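## 4 Datenerhebung mit dem Handgreifer

### 4.1 Aufbau und Ablauf

Die Grundidee unseres Verfahrens ist schnell erzählt: Wir wollen Greifstrategien lernen, ohne für jede Demonstration einen Roboterarm zu blockieren. Die Bedienperson führt deshalb einen Handgreifer, in dessen Gehäuse die Kamera fest sitzt, und erledigt damit die Aufgabe so, wie sie es mit der eigenen Hand tun würde. Aufgezeichnet werden das Kamerabild, die Öffnungsweite der Finger und die Lage des Geräts im Raum. Eine Übertragung auf den Arm findet erst beim Training statt (Abschnitt 5).

Alle Aufnahmen entstanden im Juli an unserem Standort in Ilby, im laufenden Betrieb. Das war eine bewusste Entscheidung. In der Vorstudie (Forsberg und Obi, interner Bericht) hatten wir in einer abgehängten Kabine gearbeitet, und die dort gelernten Strategien brachen ein, sobald im Hintergrund jemand vorbeiging. Im offenen Raum bekommt das Netz von Anfang an zu sehen, was es später auch sehen wird: Menschen an Schreibtischen, Deckenleuchten im Gegenlicht, Scheiben, Kabel.

Insgesamt liegen 2.349 Demonstrationen vor, aufgenommen an 37 Gegenständen. Jede beginnt und endet mit einer kurzen Ruhephase, in der das Gerät nach oben gerichtet gehalten wird. Abbildung 1 zeigt ein Einzelbild aus der Greiferkamera in dieser Haltung.
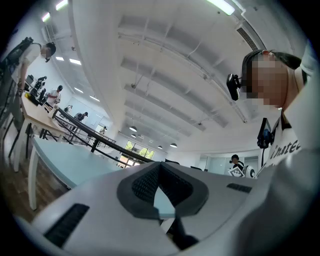 **Abbildung 1:** Einzelbild der Greiferkamera mit Blick zur Decke. Im unteren Teil das weiße Gehäuse, rechts eine Person mit Kamera am Kopf; das Gesicht ist verpixelt.

Für die Lageschätzung nutzen wir ein visuell-inertiales Verfahren, das wir mit der Software Endis umgesetzt haben. Gerade die Ruhephasen haben sich dabei als Glücksfall erwiesen! Ursprünglich sollten sie nur das Schneiden der Sequenzen erleichtern. Ingegerd Hellström fiel bei der Durchsicht der ersten Trajektorien auf, dass die Drift nach jeder Ruhephase sprunghaft abnahm. Die Erklärung liegt in der Decke: Parallele Träger, Rohre und Leuchten liefern lange, kontrastreiche Kanten, die sich über die gesamte Sitzung nicht bewegen. Auf der Arbeitsfläche dagegen verdecken Hände und Gegenstände fortwährend die Merkmale, an denen sich das Verfahren festhalten könnte.

### 4.2 Deckenanker

Aus dieser Beobachtung ist der Teil der Arbeit entstanden, auf den wir uns am meisten freuen. Wir behandeln jede Ruhephase als Anker. Die Kantenmerkmale oberhalb des geschätzten Horizonts werden in einer eigenen Karte abgelegt, und bei jedem weiteren Blick nach oben wird die aktuelle Lage gegen diese Karte ausgeglichen. Zwischen zwei Ankern verteilen wir den Restfehler rückwärts über die Trajektorie, gewichtet mit der Winkelgeschwindigkeit. Personen werden vorher maskiert, ebenso das Gehäuse des Greifers, das einen großen und im Kamerabild unveränderlichen Bereich einnimmt. Ohne diese zweite Maske hält das Verfahren das Gehäuse für den ruhenden Teil der Welt, und die Schätzung läuft binnen kurzer Zeit davon.

Von allen Demonstrationen mussten wir im ersten Durchgang, noch ohne Deckenanker, 423 wegen unbrauchbarer Lagedaten verwerfen. Mit den Ankern ließen sich sämtliche verworfenen Sequenzen bis auf 2 zurückgewinnen. Mit einem so deutlichen Effekt hatten wir nicht gerechnet, und Chaminda Kodikara hat die Auswertung daher mit einer unabhängigen Implementierung wiederholt. Das Ergebnis blieb gleich.

Offen ist, wie weit sich das auf andere Räume übertragen lässt. Eine glatte, abgehängte Decke bietet kaum Kanten, und bei einer hohen Halle wird die Parallaxe so klein, dass die Anker zwar die Orientierung, aber kaum noch die Position stützen. Erste Aufnahmen in der Halle in Bostach deuten darauf hin, dass dort zusätzliche Marker nötig sein werden. Wir haben sie in die Auswertung dieses Abschnitts nicht einbezogen.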